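Housekeeping Skills, Unit 3: The Bedroom
Handout by Tassanee Thaweesak
24/07/2020

Last week we spoke about kitchens. Today we go to the bedroom, and mostly to the bed, which takes the biggest part of the work in any guest house.

1. Order of work

Open the window first and leave it open while you work. Collect the trash and used cups before you touch any clean linen. In the old training book from Greltthorpe the floor is done first, but I do not agree with this - the dust from the bedding falls down again and you must vacuum two times.
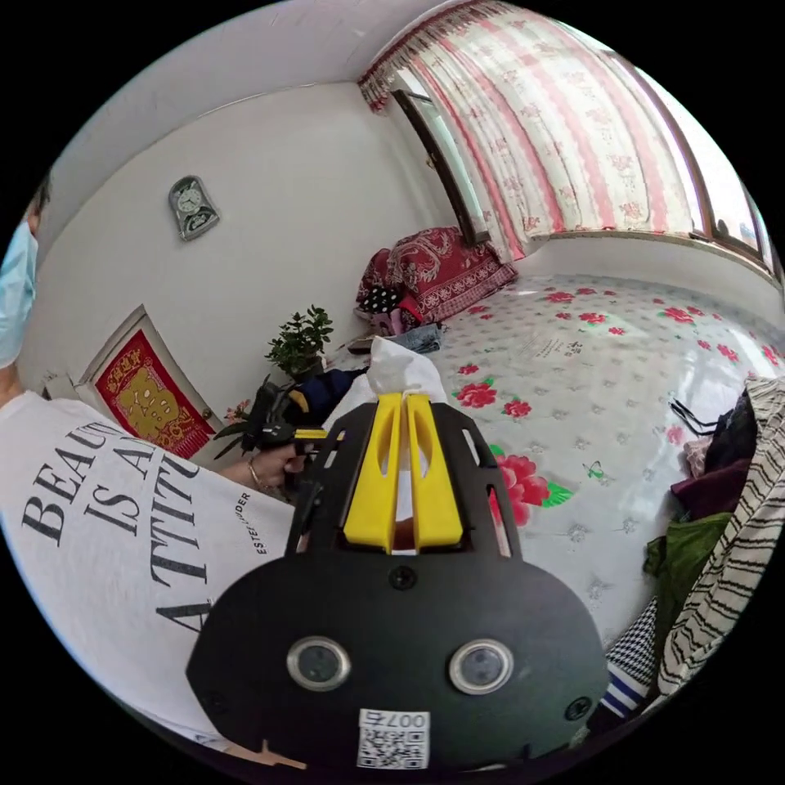 Go from high places to low places, and from the far wall to the door. A room for one guest should take a trained person 12 minutes without the bathroom. Please do not hurry to reach this time in your first month.

2. Bed covers

A printed cover should lie with the pattern facing the person who enters the room. Smooth it with the flat hand, from the middle to the sides. Quilted covers keep dust in the stitching, so shake them outside if the house rules allow it.
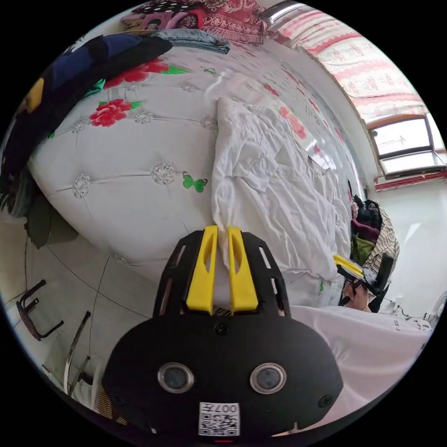 Fig. 1. Quilted comforter with red peonies and a green butterfly.

Check the care label before washing. If the label is missing, use cold water and a short spin, and wash the cover alone.

3. Guest clothing

Do not open a suitcase or a bag. Clothes left on the bed may be folded once and put on the chair - never in the closet, where the guest can forget them.

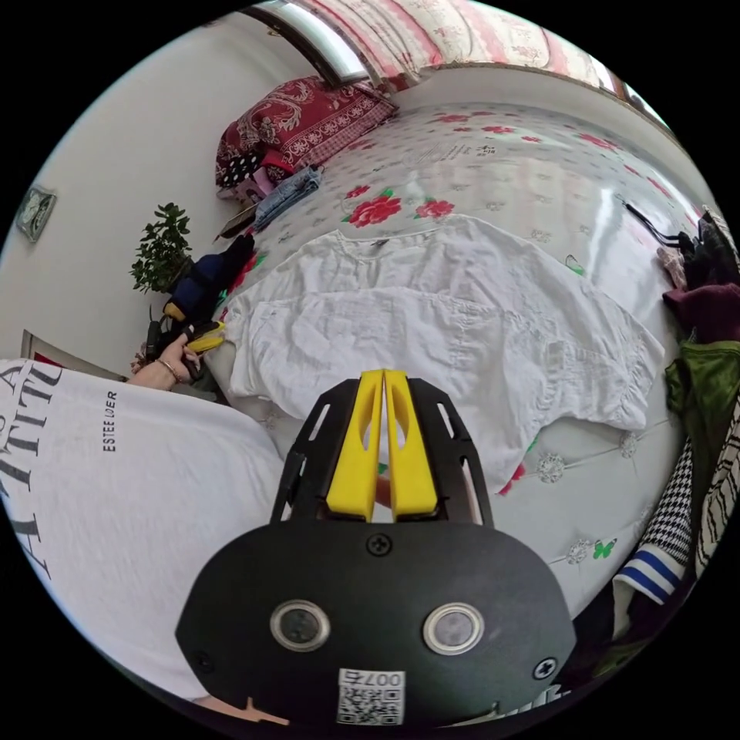 4. Homework

Read chapter 13 in Văduva and write down three points where your own habit is different. Bring one pillowcase on Monday for folding practice.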